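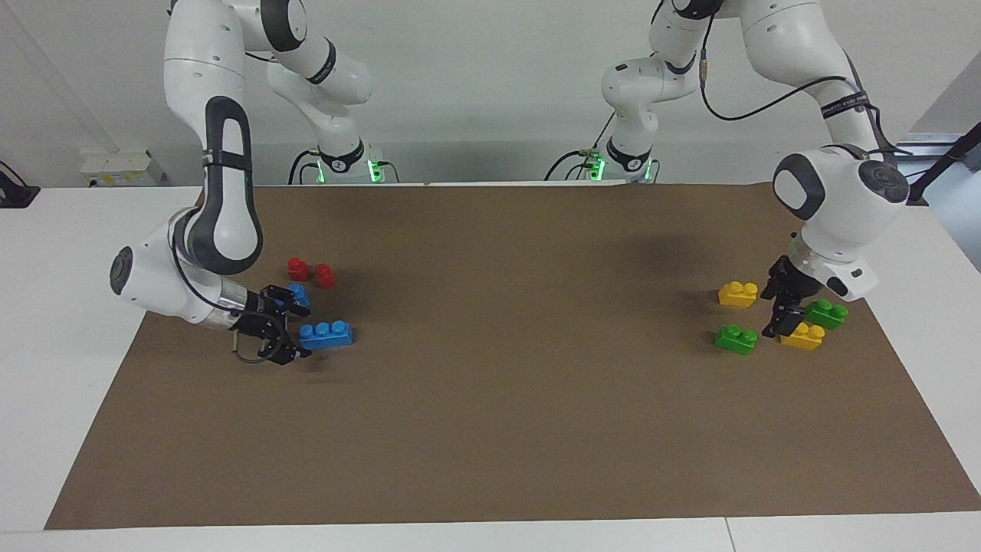

Figure 4. Brick task on the paper-covered tabletop. Two red bricks and two blue bricks lie in one cluster; the longer blue brick has three studs in a row.

4.2 Work surface and brick layout

All brick trials used a white table with a sheet of brown paper laid over most of its top. The paper served two purposes. It gave the red and blue bricks a plain matte ground, and it could be replaced between blocks of trials without moving the table. Sheets were cut from a single Luangrath roll and changed after every 10 layouts, or sooner if a crease had formed under the bricks.

Bricks differed in color and in length. Figure 4 shows a clustered layout, in which the small red bricks lie close to the blue ones. Clustered layouts were compared with spread layouts, in which every brick was placed well clear of its neighbors. Of the 34 layouts in the Sosov set, 21 were clustered and the rest were spread.

A brick was scored as separated when it no longer touched any other brick and had not been tipped onto its side. Bricks that slid on the paper but stayed upright were kept in the analysis -- sliding was frequent with the small bricks and much less so with the longer one. Contact was judged at the base of the brick only, so that overlapping studs in an oblique view did not affect the score.

Stud direction was recorded separately. For the longer brick, it was taken as the line through the three studs, measured against the front edge of the table. No direction was recorded for the small bricks, and they are left out of the alignment results in Section 4.3.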